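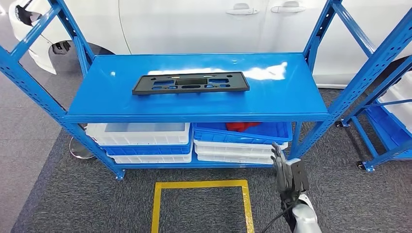
Ferell steel shelving, two months in

I bought this for the garage end of the workshop in January, after the old Skundmont one started to lean. It's blue. Very blue! The uprights are full of little slots, so you can put the shelves pretty much where you fancy, and the cross braces stop the wobble – mine hasn't budged.

I keep stacking bins underneath and leave the top for whatever I'm fitting next, like the number plate holder. The top is quite shiny and does catch the lights a bit.

Putting it together took me almost 2 hours with a 13 mm spanner. Four stars from me.

Mavis Obi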